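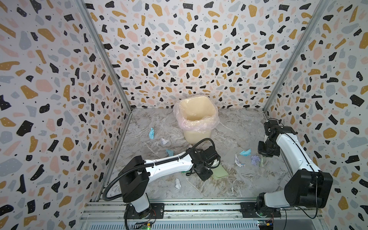
Cream wastebasket with pink liner against terrazzo-pattern wall covering

Hikel 945 Demolition Debris Chute

Sectional trash chute for interior strip-out and full demolition of vacant multistory residential buildings. Supplied by Tistley for sale or site rental.

Overview

The Hikel 945 carries mixed strip-out debris from upper floors to a covered dumpster at grade. It is intended for apartment blocks that are being cleared before structural demolition, where elevators are out of service and stairwells must stay open for crews. Typical loads are plaster, drywall, trim, floor tile, carpet and cabinet parts. Structural concrete and steel sections must not be put down the chute.

Each section is a tapered polyethylene tube that nests into the section below it. Sections hang from two galvanized chains, one per side, so the load passes to the support frame and not to the tube wall. The support frame fixes to a window opening, a parapet or a scaffold bay. Separate brackets are required for each and are ordered by opening type.

Specifications

Section material: polyethylene, ribbed
Section length: 1,000 mm
Top inside diameter: 500 mm
Weight per section: 9.5 kg
Chain: galvanized steel, 2 per section
Maximum run on one frame: 20 sections
Color: gray
Part number: 945-77

Runs longer than 20 sections need an intermediate frame. The intermediate frame takes the full weight of the sections below it and must be anchored as a primary support.

Wear liners

Replaceable liners are available for the top section and for any section where the run changes direction. Grolard liners fit without drilling. Check liner thickness at the start of each shift and replace when the wear line is no longer visible. A worn liner left in place will let debris cut into the tube, and tube damage of this type is not covered under the warranty.

Dust control

The Triệu misting ring clamps to the outlet of the lowest section and connects to a standard garden hose fitting. Water supply is by the contractor. On vacant buildings the domestic supply has often been cut off at the street, so confirm a hydrant permit or tank supply before the delivery date. The ring should not be used when the air temperature is below freezing.

A dumpster cover with a sleeve opening is sold separately. Most city permits for work next to a public sidewalk will call for one.

Before installation

Asbestos and lead surveys must be complete and the affected materials removed by a licensed contractor. Regulated waste does not go in an open chute. The anchor points must be checked by a competent person, particularly on buildings that have had a fire or long-term water entry. Where the floor slab at the opening cannot be verified, use the scaffold bracket.

Fence the drop zone and post it on all open sides. Close and lock the hopper gate at the end of each shift.

Rental terms

Minimum rental is one month. The rental includes sections, chains, one support frame and one hopper. Liners are charged as consumables. Damaged sections are billed at list price on return. Stock is limited in August, and orders for more than one frame should be placed early.

Contacts

Sales and site rental: Bianca Stanciu
Technical questions, anchor drawings and load tables: Lerato Mokoena

Include the building height, the number of openings to be served and the dumpster location with all requests for a quote.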